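Print this page | E-mail this page | 14 shares | 3 comments

Operators wanted for robot teaching sessions, Grerlow workshop
Temporary, part time, paid by the hour

Let me start with what I think of ads like this one. Most of them promise that you will "shape the future of work" and then sit you in a chair for six hours moving a spoon. You will be moving a spoon. Some days it will be a stapler. If that sounds dull, it often is, and I would sooner lose you now than after two shifts.

Wedulance is looking for 4 people to drive a robot arm by hand controller while the arm records what it does. The recordings go into a learning system called Tabrizi, which is supposed to pick up ordinary table chores from them: putting things in trays, closing boxes, handing over tools. I say supposed to. I have run this kind of work for a long time, and I have seen several systems that looked clever on one table and fell apart when the table was moved next to a window.

That is the part I want to do differently. Last year we gathered our examples on a clean gray bench with the same objects in nearly the same spots. Tabrizi scored 98 percent on that bench. Everybody was pleased except Shahram Rostami, who carried the objects over to the break room and tried again there. I won't print the second number. We threw out most of the set.

So the new sessions use used tables, old coverings, bad light and crumbs. We don't wipe down between runs unless something is sticky. The objects come out of drawers and thrift stores, and you will be asked to lay them out the way a person in the middle of something would leave them. 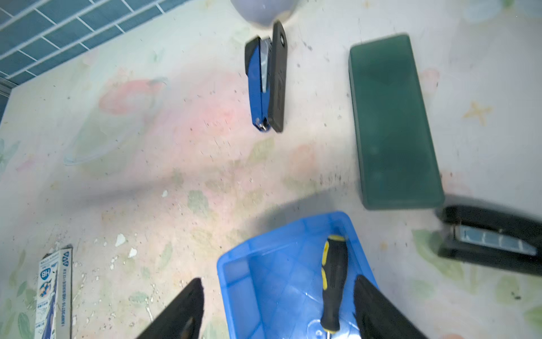

Each run is short. You get a card with one instruction on it, such as "take the screwdriver by the handle and set it beside the box," and you do it at a normal pace. If you fumble, keep going and fix it the way you would with your own hand. Recoveries are worth more to us than smooth runs, or so Ehsan Safavi argues. He may be right. I have asked him to show me by July.

What we don't want is operators who get too good. After a couple of weeks most people find one neat approach and use it for everything, and then the system learns that person's habit and very little else. We will rotate you between tables and change the cards. You may find this annoying. Previous operators did.

What the job involves
Driving the arm, 2 sessions per shift with a long break between them
Laying out and mixing up the objects before each run
Marking each run as good, bad or not sure (please use "not sure," people are shy about it)
Writing a line or two at the end of the shift about anything odd

What we need from you
Steady hands and fair eyesight, with glasses or without
Patience with equipment that stalls
Enough English to read the cards and write the notes
Willingness to say a run was bad when it was your own run

No degree is needed, and no background in robotics. Our best operator so far came from a cake shop and our worst had a doctorate, though I wouldn't build a theory on that. Left-handed people are very welcome, as we have almost no left-handed runs.

The target is about 400 usable runs from each operator over the whole contract. You are paid for your hours and not per run. We tried paying per run once at Dultico, where Kiri Lockyer and I both worked before this, and got a mountain of hurried grabs at the easiest object on the table.

Some questions I get every time. Will this put people out of work? I don't know, and I distrust anyone who tells you firmly either way. At present the arm has trouble with a pencil box. Does the camera record me? The one on the wrist points down at the table, so it can catch your hands during layout. Your face and voice are not part of the set. You will sign a consent form, and you should read it. Kiri can send it ahead of time if you want somebody else to look it over. Can I have my runs removed later? Yes, up to the point where a training round has begun. After that we can take them out of the next round, but I can't honestly promise they leave no trace in the old one.

To apply, write to Hooman Mirzaei at the Grerlow workshop by May 31, 2021. Skip the resume if you like. Tell us which hours you can work, which hand you use, and about some fiddly job you have done with your hands and how it went wrong. Short is fine. There is a paid trial session before anyone commits to anything, and you are free to walk away after it.

Lech Wieczorek
Data sessions, Wedulance

Print this page | E-mail this page | Leave a comment

Contact | © 2021 Wedulance | Back to top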